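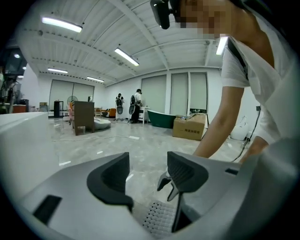

Page 1 of 10

Monday service on the hand-held gripper, the Zunora one. Two dark grey fingers with soft pads, light grey plastic body. Posting the steps as I go so the other bench can follow.

2/ Pads first. Wipe with a damp cloth, no solvent. The left one takes the most wear along the scooped face. Change both at 600 hours even if only one looks tired.

3/ This unit is at 396 hours, so the pads stay on.

4/ Linkage behind the right finger: one drop of Plandine light oil at the pivot, then work it open and closed by hand. Wipe off the extra or it collects lint.

5/ Brush out the little perforated grille. Dry brush only. Compressed air pushes the dust further in.

6/ Check the cable for kinks for its full length, colour of the jacket included. Grey patches on black mean it's rubbing somewhere.

7/ Zero the fingers fully closed. Ours reads 3636 counts at full open, almost the same as in February. Logged. Next one is the Yensuk unit after lunch.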